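Garment Handling with a Hand-Held Gripper: The Rules, with Pictures

The Pullness handling rules run to 12 pages, and we have reason to believe that most copies have been opened as far as page 2. Hence this gallery. The full text still applies, and if anything here seems to disagree with it, the full text wins, as it does in most arguments around here.

The rules cover soft goods only: clothes, towels, bedding, anything that changes shape when you look at it sternly. Boxes and bottles have their own rules, which are shorter and were written by happier people.
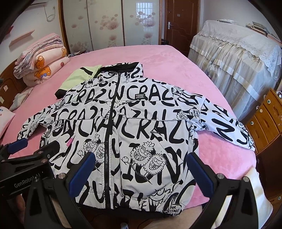

Page last changed: 24 March 2023 (wording of Rule 4)

Rule 1, lay it out. Garment face-up, sleeves out to the sides, jaws open and clear of the cloth before the take begins. A jacket like the one on the pink blanket meets the rule comfortably. The sleeves needn't be symmetrical. We once asked for symmetrical sleeves and got a great many recordings of people fussing with sleeves.

Rule 2, leave the room alone. Quilts stay stacked and books stay on the other bed. A robot that has only ever met tidy rooms will be no use in anyone's home. What does have to be moved is anything with a name, an address or a face on it. Prints on clothing are fine, including ones that say CRAZY in every direction. Chest labels are fine too, and spelling is outside the scope of these rules.

Rule 3, know where the zipper is. Teeth and metal pulls are hard on finger pads. If the task is a fold, grip the cloth beside the zipper and let the zipper come along. If the task is the zipper, it says so on the task sheet, and you have our sympathy.

Rule 4, one garment per take. A second garment may be in view, and it may even be partly underneath, as with the mint-green one by the collar. Pick up both together and the take is logged as a double pick. It is no longer logged as "failed," after Gikeck pointed out that double picks are exactly what a folding arm needs to learn about. The old wording survives on the laminated card at Waren. Please stop quoting the card. 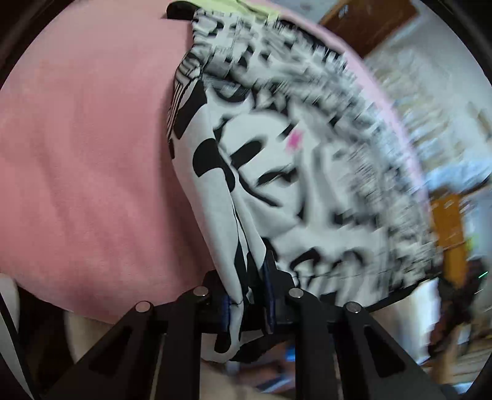
Svyatoslav Lysenko: I'd move the rule on grip depth to the front. Everybody learns to lay a thing flat in a minute, and then they close the jaws on the very edge of the cloth and look surprised when it slides out. Also, could we have one word for it? The rules say "pinch," the task sheet says "grasp," and the log has "grip/grab." I have been using all of them in rotation to be fair.

Fair enough. It is "pinch" from now on, and the log will be changed when somebody remembers the password. The order of the rules stays as it is until September.

Rule 5, pinch a fold. Take a fold of cloth between the pads, with some fabric hanging below the jaws, as with the black-and-white print over the pink. A single layer held by its hem counts as a pinch only in the optimistic sense.

Rule 6, move at the speed of a patient person. Blur in part of the view is acceptable while the cloth or the hand is moving. Blur from start to finish means you were in a hurry, and the reviewer will ask where you were going.

Rule 7, don't help with the other hand. Smoothing, patting and the small encouraging tug all count as help. If the garment needs rescuing, end the take, rescue it, and start a new one. Up to 8 takes per garment, then change the garment.

Rule 8, log it before the next one. Garment type, task, result, and whether it was a double pick. "Went OK" is not a result. Inga has a list of the other things that are not results, and will read it to you if asked.

Corrections to the wording go in the comments. Corrections to the jokes may be sent to the Waren office, where they will be filed with the card.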